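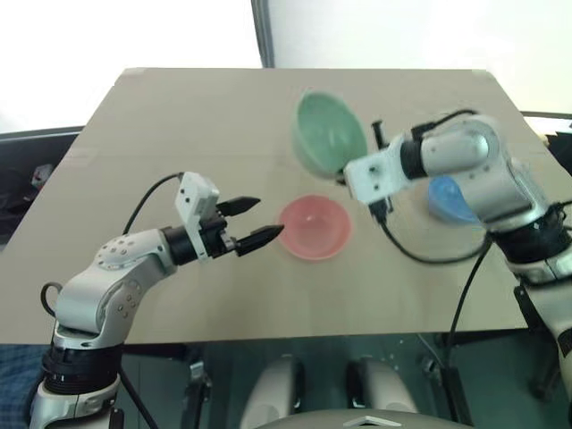 The reply from the Dronum forum came in overnight, unsigned: drop the speed before touching anything else, and check the cable on the wrist, because a tight cable will pull a light arm off its mark and you will blame the code for a week. I read it twice with my coffee and then went down to the shop.

February 9, 2022

Whoever wrote it was half right. The cable on the left arm had enough slack. The one on the right did not. With the elbow bent all the way in, it pulled on the gripper mount, and I could feel it with my hand. I cut the two zip ties nearest the wrist and let out more length. Now it hangs in a loop and sometimes touches the table. I don't like that much but it will do until I make a proper clip for it.

Then speed. I had it set to 580 in the config, which is a number I copied from the Hallemus example files and never thought about. I took it down to 200. The arms look sleepy at 200 but the shaking at the end of each move is mostly gone.

Bowls again today, the green, the pink and the blue. The job is still to stack them, nothing fancier. The fingers are the weak part. They are hard and pointed, and a plastic rim is smooth. If the grip is near the middle of the finger it holds. If it is at the tip the bowl turns over in the grip and I get the inside of it facing me. Green does this more than pink. I think the rim is a little thinner but I did not measure it.

Ran 26 tries after lunch. I stopped writing down the results halfway through when the pencil went under the bench, so I can't give a score. Better than yesterday. The worst ones were when both arms wanted to be over the same part of the table. The left one waits now, with a line I added, but it waits in a bad place, low and close to the bowls, and the right has to go around it. Need to give it a parking spot farther back.

Ordered rubber tips from Pfister. They only had the small size in stock. If they don't fit I will dip the fingers in the stuff people use on tool handles.

The person at the next bench wanted to know if I was going to log any of this properly. I said yes. So: the log file now rolls over at 3000 lines, and each run gets its own name with the speed in it. It took most of an hour because I had the folder path wrong.

Still have not decided whether to keep the Caketti board for the right arm or move both arms to one controller. One controller would be cleaner. It would also mean taking the whole shoulder apart again, and I only got it quiet at the start of the month.

Swept up, powered everything off at the wall, took the power supply with the bad fan home to look at. Tomorrow the parking spot first, then the clip.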